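Report on the Visit to the Trindade Technical College Student Robotics Project

Submitted June 12, 2026

At the invitation of the engineering department, a delegation from the Satia Regional Education Office visited the robotics workshop of Trindade Technical College. The visit formed part of the Office's review of practical courses that received equipment grants in the last school year. The delegation was received by Merja Suominen, head of the automation course, and by members of the student project team.

The college has 675 students, of whom 376 are enrolled in technical programs. The automation course is open to students in their second and third years. It combines weekly classroom teaching with a project that runs from the start of the school year to the summer break. This year's project is named Jitton, a title chosen by the students themselves, and deals with teaching a robotic arm to pick up and sort small household and office goods.

Ms. Suominen opened the visit with a short account of how the course is organized. Students are divided into teams of six. Each team is responsible for one part of the work: the mounting and wiring of the arms, the recording of practice runs, the training software, or the keeping of the project log. Teams change places twice a year. The delegation asked whether this slows the work. Ms. Suominen replied that the first two weeks after each change are difficult, and that the department accepts this as the price of every student learning all parts of the system.

The group then moved to the workshop on the second floor. Students had prepared a sorting task with rolls of tape, which they regard as harder than the blocks used in the autumn. A roll may be held by its outer edge or by its rim, and a grip that suits a wide roll is of little use on a narrow one. The red roll, with its yellow core, has become the team's usual test piece.
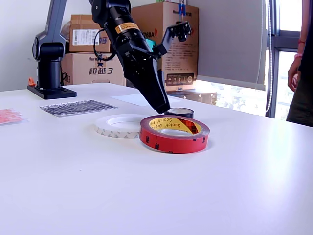 The Jitton project at work: the gripper above the tape rolls, with the camera module mounted at the wrist.

The students explained the method in plain terms. A student first guides the arm through the task by hand controls while the camera records. The recordings are checked, and those with errors are set aside. The remaining runs are used to train the software, after which the arm attempts the task without guidance. By the end of April the team had collected 471 usable runs. Members of the delegation were shown the log in which every run is entered with its date, the name of the student at the controls and a note on the result. The log is kept on paper as well as in electronic form. The delegation found it complete and easy to follow, although some of the notes from the early months are very brief.

Several attempts at the task were carried out during the visit. The students spoke openly about the weak points of the system. Changes in daylight affect the camera, and results in the afternoon have differed from those in the morning. The team has begun to note the position of the window blind at the start of each session and intends to compare the figures before the end of the school year. Smooth, pale surfaces are a second difficulty, as a white object on a white table is hard for the software to separate from its background.

A discussion on safety followed. No student may operate an arm without having passed a written test and a supervised session. The delegation noted that the rules are posted at the workshop door and that the students were able to state them without prompting. It recommended that the emergency stop procedure also be practiced once each term, and the department agreed to add this to the course plan.

In the final part of the visit, the team presented its preparations for the Boltia Student Automation Meet, where it will enter the sorting class for the first time. Entrants receive the list of objects only on the morning of the event. The students are therefore widening their practice set, and asked whether other schools in the region would be willing to exchange recorded runs. The Office undertook to circulate the request.

The delegation wishes to thank the college, Ms. Suominen and the students for their time and for the care with which the visit was prepared. Schools interested in exchanging recordings or in visiting the workshop may apply in writing to the engineering department. Requests for visits in the coming school year should state the size of the group and the age of the students taking part.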